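The Great White Table Project, Part Two

Well, I promised in the last newsletter that I'd report back on my attempt to live with a completely clear work surface, so this is me reporting back. 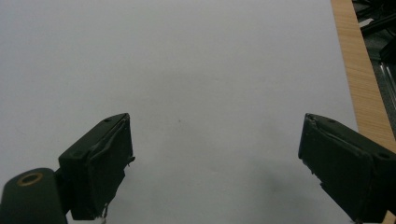
I should say right away that I come from a family of pilers. My mother piled, my grandmother piled, and when I moved into the apartment on Fladstead Street I had one good table and I couldn't have told you what color it was. Mail on the left, sewing on the right, and in the middle a sort of drift of coupons, rubber bands, seed packets and takeout menus (the Benedetti menu alone was in there 4 times, and I know their menu by heart, it's always the eggplant). So when I painted the thing white back in September I made myself a rule. Everything comes off at night. All of it, even the lamp.

The first week was awful! I kept setting down my keys and then picking them up again like they were hot. I'd make a cup of tea and wander around the apartment with it because I didn't want a ring on the new paint. By the second week I'd gotten a tray for the keys and put it on the shelf by the door, and that helped more than anything else I tried. If you only do one thing from this newsletter, get a tray.

A lot of you wrote in to ask about the paint. It's the Festard cabinet enamel in plain white, the satin one. I did two thin coats with a foam roller and sanded lightly in between, and then I did a third coat because I leaned on the second one with my elbow. Paint cost me 40 dollars, and I've got enough left over to do a stool. Please let it cure longer than you want to. I gave it a weekend and then put a stack of library books on it, and I'll be looking at the corner of a very large cookbook in my paint job for years to come.

Now, cleaning. White shows everything, and I knew that going in, but knowing it and seeing it at seven in the morning are different. Crumbs, pencil dust, one single coffee ground. Warm water and a drop of dish soap does the daily wipe, then a dry cloth right behind it so you don't get streaks. For pen marks I use a little baking soda on a damp rag and go gently. I tried one of those melamine sponges on a ballpoint mark and it took the sheen right off, so now there's a dull patch that I can find with my eyes closed. Rubbing alcohol I haven't dared to try yet – if any of you have used it on enamel, write and tell me how it went.

What surprised me is how much more I use the table. I cut out a whole dress pattern on it last month without moving a thing first, which has never happened in my life. I did a jigsaw puzzle. I rolled out pie dough (on a mat, calm down). When the pile lived there I used to do everything on the floor or on the bed, and my knees are very happy with the new arrangement.

The pile does still exist, I'm not going to pretend it doesn't. It lives in a crate under the window, and I go through it when the lid stops closing. The seed packets have been sorted, and the rubber bands are in a jar. The Benedetti menus are down to one, and it's on the fridge.

Next time I want to get into the drawers, because mine are a disgrace. I've been eyeing the divider sets at the Prokbridge flea market, and I'm hoping to get there before the good ones go. If you've got a junk drawer you're proud of, or one you're ashamed of, send me the story and I'll put a few of them in the next issue. Same mailing address as always, Box 504.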